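Home | Features | Interviews | Small Spaces | Contact

Folding on the floor with Dalal Hijazi

I had barely taken my shoes off when Dalal Hijazi handed me a basket and told me to sit wherever I liked, as long as it was the floor. She runs Olach, a tiny home-sorting service, and she has been folding other people's clothes for long enough that she does it while talking, pouring coffee and looking for her phone.

"People buy the shelves first," she said. "Then they call me because the shelves are full and they still can't find a black T-shirt!"

Black clothes are her pet subject, it must be said. She had 32 pieces to get through that day for one family, the Rawashdehs, and she wanted every dark thing done before she touched a sock. I asked her why, and she laughed at me — she says dark fabric hides its own seams, so you want to do it while your eyes are still fresh.

Her other rule is color underneath. She'll never fold black on a dark rug or a gray couch if she can help it, and the best surface she has found in any house is a children's play mat, the brighter the better.
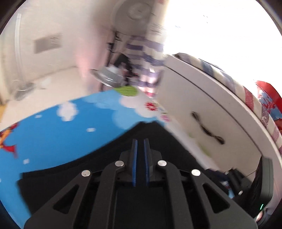 "Blue is perfect," Dalal told me. "Clouds, flowers, I don't care what's printed on it. I can see the edge of the cloth, and that's all I need. Also my knees are 703 years old and a mat is kinder than a table is to my back."

So we talked corners for a while (I know, but I was having a lovely time). She lays a piece out first and leaves it alone for a second, then goes looking for the corners with her fingertips. If the layers don't line up she opens it again. She doesn't smooth as she goes, which is what I've done my whole life, and she says smoothing early just pushes the crooked part somewhere else.

I tried a few. She refolded two of them without a word.

What about drawers? She likes the shallow Grelar ones, and she's less keen on anything you have to kneel in front of and dig through. Her training was all on the job, starting in a linen room in Tiduvstead where she was given 20 minutes to empty a cart, and she still hears that clock, she says.

"But at home, take longer. Put the radio on. If the kids want to help, give them the washcloths and don't look."

She's taking new bookings from February, and she'd like it known that she doesn't iron.

14 comments | 2 shares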